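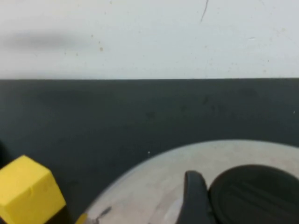

펀드홀름대학교 국제교류처는 2020년 3월 13일, 해외 언어보조교사 파견 과정에 최종 선발된 맹주원(Ju-won Maeng) 학생과 면담을 가졌다. 맹 학생은 교육학과 4학년에 재학 중이며, 올가을부터 던드홀름 지역의 공립 중등학교 두 곳에서 한국어 수업을 보조할 예정이다.

올해 알레마예후 교류 과정에는 583명이 지원하여 16명이 선발되었다. 본교에서는 맹 학생을 포함하여 3명이 이름을 올렸다. 선발 결과는 지난 2월 각 대학에 통보되었다.

지원 동기를 묻자 맹 학생은 2학년 때 수강한 ‘외국어로서의 한국어 교수법’을 먼저 언급하였다. “모의수업에서 조사 ‘은’과 ‘는’을 설명하다가 말문이 막혔습니다. 모국어라고 해서 저절로 가르칠 수 있는 것이 아님을 그때 알았고, 이후 교내 유학생 대상 회화반에서 보조로 활동하였습니다.”

선발 절차는 서류 심사와 면접으로 진행되었다. 면접에서는 학습 의욕이 낮은 학급을 어떻게 지도할 것인지에 대한 질문이 가장 길게 이어졌다고 한다. 맹 학생은 “회화반에서 실패한 수업 사례를 그대로 말씀드렸다”며 “준비한 답변보다 그 이야기에 면접위원들께서 더 많은 질문을 하셨다”고 회고하였다.

파견 기간은 약 열 달이며, 참가자는 출국에 앞서 지스티나노 연수원에서 사전교육을 이수하여야 한다. 맹 학생은 현재 현지어 초급 과정을 수강하면서 졸업논문을 병행하고 있다. 귀국 후에는 대학원에 진학하여 교재 개발을 연구할 계획이다.

후배들에게는 지원서를 일찍 작성할 것을 권하였다. “추천서를 부탁드릴 때 수업 지도안을 함께 보여 드렸더니 교수님께서 구체적인 조언을 해 주셨습니다. 저는 그 뒤로 지도안을 세 번 고쳤습니다.”

차기 지원 관련 문의는 국제교류처 학생파견 담당으로 하면 된다.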